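Stillmont four-light status panel, reviewed 09/03/2021

I bought this panel for the small pick-and-place cell I look after at Doherty. The old stack light had failed in December and a direct replacement cost too much.

Setup took 26 minutes on the bench. The housing is pale gray plastic with a smooth matte face, and the lights sit in metal bezels. The cable comes out of the side, so leave room for it when you pick a mounting spot.

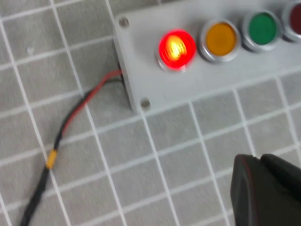
Bench check with the red light on, amber and green off.

The sheet in the box is poor. It gives 2 wiring diagrams and doesn't say which one applies. Willy Michiels at Ralano sent me the right one the same afternoon.

Red is easy to see from up to 20 feet away. Green is weaker under our shop lights. I'd also like a longer cable, as I had to splice ours to reach the controller.

Four stars. I've ordered another for the second cell.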